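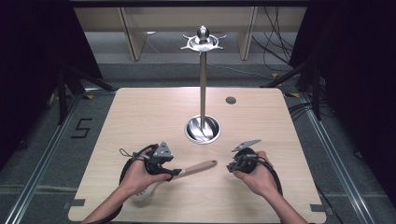
The pole and topper on the pale wood table.

Topper keeps leaning, how do you fix it?
Posted by beca_rees, 1 October 2020
234 views, 6 replies

beca_rees: I bought a secondhand metal stand from a dealer in Starnberg. Spiky disc at the top with an egg-shaped ball over it. The topper leans after a week or so no matter how hard I tighten it. Any ideas?

dmadigan: Worn thread. Two wraps of plumber's tape and screw it back down. Did this on a curtain pole in May and it hasn't moved.

Rangi_T: Tape is a short fix. I'd use a drop of threadlocker, the medium kind.

dmadigan: And when she wants it off for polishing?

Rangi_T: Medium comes off with a wrench and a rag. I've done it plenty of times.

austra_p: Check the washer before you do either one. Mine was missing. The Vasilakis shop in town sold me a pack of 200 when I needed one, so I can mail you a few if you tell me the thread size.

beca_rees: No washer in there at all. It measures M6. The threads look fine to me, Donal.

dmadigan: Fine to look at doesn't mean much. Try the washer, but I'd still tape it.

Rangi_T: Washer first, then see. Skip the tape, it bunches up on short threads.

beca_rees: Thanks Austra, sending you a message with my address.

3 likes | Share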